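Curtain rods, blind poles, tent poles and spare rails are awkward to keep. They are too long for a drawer and too thin to stand up on their own, and one loose end cap means an afternoon on your knees with a torch. The tips on this page are for anyone who has a few of them in a cupboard, a car boot or the corner of a spare room.

## Before you put them away

Take off anything that slides. Rings, hooks and clips go in a small bag of their own. Wipe the rods with a dry cloth, then with a barely damp one if they are greasy, and leave them on a towel until the next morning. Metal rods put away damp will mark each other.

Sort by length. If two sets look the same but one is a finger's width longer, put a strip of masking tape on the longer set and write on it. You won't remember in the spring.

Telescopic rods should be pushed in fully and the twist lock tightened by hand. Don't use pliers. The lock on my Stetsiuk pole split that way and the shop would only sell me the whole thing again.

## Wrapping

Thin rods are best kept as one bundle. Line up the bottoms by tapping them on the floor, put an elastic band near each end, and then wrap the lot in clear plastic so you can see what is inside without opening it. The bag they came in will do if it hasn't torn. Keep the rods parallel as you wrap, or the bundle gets fat in the middle and won't go back in the bag.

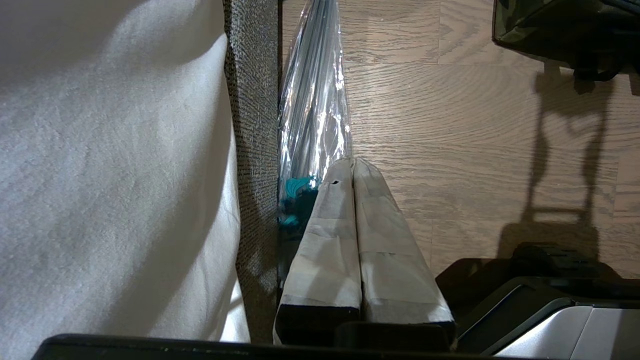 *By Ghada Zoubi. Updated 22 October 2025*

Silver rods in clear plastic are easy to spot against dark or speckled fabric, and much harder to see against a pale wall. If yours live somewhere light, tie a bit of bright wool round the top.

Crinkly plastic is fine for a season. For longer than that, leave one end open so air can get in. A sealed bag in a cold garage gets wet on the inside.

Cling film works in a pinch but it sticks to itself and you end up cutting it off. I have scratched a rail doing that. An old pillowcase is better for anything painted.

## Ends and small parts

Caps, finials and brackets get lost more than anything else. Some ways to stop it:

- Leave push-on caps on the rods, and put a turn of tape over each one.
- Put screws and brackets in a freezer bag and tape the bag to the outside of the bundle, low down.
- Write the room on the bag. "Bathroom" is enough.
- If a cap is already missing, a wine cork cut down with a bread knife will fit most hollow rods.

Replacement caps are sold in packs of 4. Measure the inside of the tube and not the outside before you order, as the packs are hardly ever returnable once opened.

## Where to stand them

Upright is better than flat for metal rods, so long as they can't fall. The gap beside a wardrobe is good. So is the back corner of a cupboard with something soft next to it, such as a folded blanket or a rolled duvet, to stop the bundle sliding along the wall. Don't pack it so tightly that you have to drag the rods out past the fabric. Burred ends catch and pull threads.

Wooden poles are different. Stood at an angle over a winter they can bow, and they are better laid along the top of a wardrobe or on two hooks under a shelf. My sister-in-law Hanan keeps hers under the bed on a strip of carpet, and they have stayed straight.

If you put rods on a carpeted floor, stand them on a jar lid or an offcut of lino. The bare ends leave rings in the pile.

## In the car

Rods over 700 mm usually won't lie across a small boot. Fold down one seat and run them corner to corner, with the heavy end towards the back. Wrap a towel round the front end and never let it point between the front seats. Put bags or bedding against the side of the bundle before you set off.

## Letters

Rami Jaber asks whether foam pipe lagging is any good. Yes, for thicker poles. Buy the pre-slit sort and cut it with scissors. For thin rods it is too loose and they rattle about inside it.

Hussam Karam keeps his in a length of plastic drainpipe with a cap on one end, screwed to the garage wall. He says to drill a small hole in the bottom cap for damp. I would put it low enough that you can lift the rods out without hitting the ceiling.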